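Wiring bench, December

Kourosh Mahmoudi has been sorting the leads for the Gavier lamp boards, and the bench is finally getting clear. Everything goes on white paper in a steel tray so that small parts show up — dropped screws too.

Leads are kept in bundles with a short sleeve near the end. Red is single, yellow and green are twisted together, and black is left long for trimming later.

The 3 spare boards went back to Bisance on Tuesday. More pictures once the Olix housings arrive.
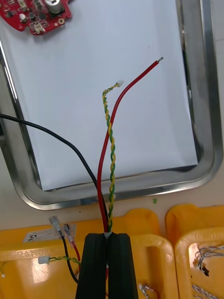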